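Home Products Guides Parts Contact

Javard Countertop Vacuum Sealer: Set-up and Use
Reading time: 6 min

Section 4. Canister mode

4.1 Canister mode draws air from a rigid container through the accessory hose. Use it for soft fruit, baked goods and other foods that a bag would crush. Only containers fitted with a Daditz valve lid can be evacuated. Containers with a press-on or clip lid can be used for ordinary storage but will not hold a vacuum.

4.2 Before first use, wash the container and lid in warm soapy water. Rinse and air dry. The lid gasket must be removed and washed separately. Do not put the gasket in the dishwasher.

4.3 Place the sealer on a level surface with the hose port facing the container. Keep the hose clear of the cooktop.

CAUTION: Do not connect the hose while the pump is running.

4.4 Fill the container no higher than the moulded line. Food touching the underside of the lid can be pulled into the valve. Soft fruit should be laid in a single layer, dry, with any spoiled pieces taken out.

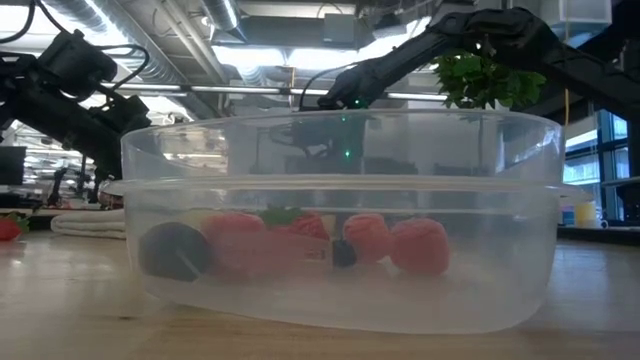 4.5 Wipe the rim with a dry cloth. Seat the gasket in its groove with the flat side up, then press the lid down evenly at all four corners.

4.6 Turn the valve knob to OPEN. Push the hose fitting into the valve until it clicks.

4.7 Press MODE until the canister light comes on, then press START. The pump stops by itself at the set pressure. If it has not stopped after 146 seconds, press CANCEL and go to 4.10.

4.8 Turn the valve knob to CLOSED before pulling out the hose. Label the container with the date and refrigerate. Vacuum storage does not replace refrigeration.

NOTE: Canisters above 1,396 mL need a second cycle. Wait until the pump light goes out before pressing START again.

4.9 To open, turn the valve knob to OPEN and wait for the hissing to end. Lift the lid from one corner. Do not pry with a knife.

4.10 If the pump runs on:
- Check that the gasket is not twisted or pinched.
- Check the rim for crumbs, juice or chips.
- Check both ends of the hose. Replacement hose is part no. 410.
- Check that the valve knob is at OPEN.

If the fault remains, let the unit cool with the power off and repeat from 4.5.

CAUTION: Do not evacuate liquids, hot food or carbonated drinks. Liquid drawn into the pump is not covered under warranty.

4.11 Empty the drip tray after each session. Replace the inlet filter every six months, or sooner if its colour darkens.

Next: Section 5. Bag mode

Back to top Previous Next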